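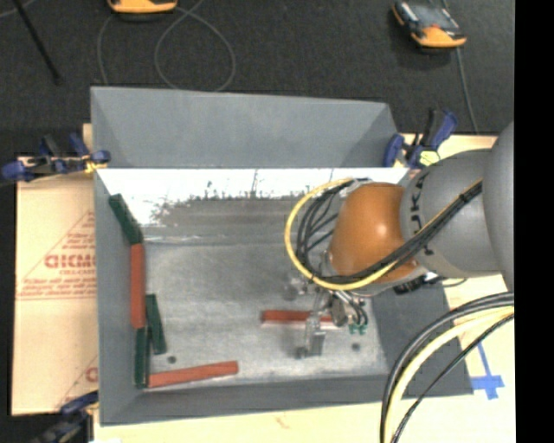 3.2 Disposition des blocs dans le bac

Figure 4. Bac métallique gris à parois évasées, posé sur un plateau de bois clair, avec trois blocs rouges et trois blocs vert foncé.

Le contenant retenu pour l'ensemble des essais est un bac en métal dont les parois s'écartent vers le haut. Cette forme a une conséquence directe sur le rangement des pièces : un bloc qui touche une paroi peut s'y appuyer en biais, alors qu'un bac à parois droites le laisserait plus souvent à plat. Nous avons conservé le même bac pendant toute la campagne, commencée en mai sur le site de Jondcombe, sans polir ni repeindre le fond. L'usure du métal, visible sur la figure 4 sous forme de zones marbrées et éraflées, fait donc partie des conditions d'essai.

Les blocs sont rectangulaires et existent en deux couleurs. La couleur ne code aucune propriété mécanique ; elle sert à suivre une pièce d'un relevé à l'autre et à repérer les contacts entre voisins. Le lot Zultura comprend 16 blocs, dont une partie seulement est utilisée à chaque essai. Les blocs sont versés ensemble depuis un plateau tenu au-dessus du bac, puis laissés tels qu'ils sont tombés. Aucune correction manuelle n'est faite, même lorsqu'une pièce reste appuyée contre une paroi.

Nous distinguons trois situations. Un bloc est dit isolé lorsqu'il ne touche aucun autre bloc. Il est dit adossé lorsqu'il s'appuie contre une paroi. Il est dit groupé lorsqu'il est au contact d'au moins un voisin ou que l'écart est trop faible pour être mesuré. Les deux dernières catégories ne s'excluent pas. Sur la figure 4, cinq des six blocs se suivent le long de la paroi gauche et vers la paroi proche, tandis qu'un bloc rouge est couché à l'écart, à droite du centre. Le bloc vert le plus éloigné est incliné contre la paroi gauche et son extrémité basse rejoint un bloc rouge ; il est compté à la fois comme adossé et comme groupé.

Le relevé porte sur 400 versements. Après retrait des vues dans lesquelles une pièce au moins était entièrement masquée, il reste 859 positions de blocs exploitables pour l'analyse des contacts avec les parois. Chaque position est notée par l'orientation du grand axe et par la catégorie ou les catégories décrites plus haut. Les cas litigieux ont été relus une seconde fois selon la grille Rusu, et la seconde lecture a été retenue.

Deux difficultés de lecture doivent être signalées. La première tient aux reflets : la bande blanche brillante sous la paroi du fond rend les contours moins sûrs lorsqu'un bloc s'y trouve. La seconde concerne les blocs vert foncé, moins contrastés que les rouges sur le métal gris, surtout près des parois sombres. Pour ces deux cas, l'orientation est notée par pas plus larges et la position est conservée. Le logiciel Ultulard, employé pour la saisie, enregistre le pas utilisé avec chaque mesure, ce qui permet de traiter ces relevés séparément dans la section 4.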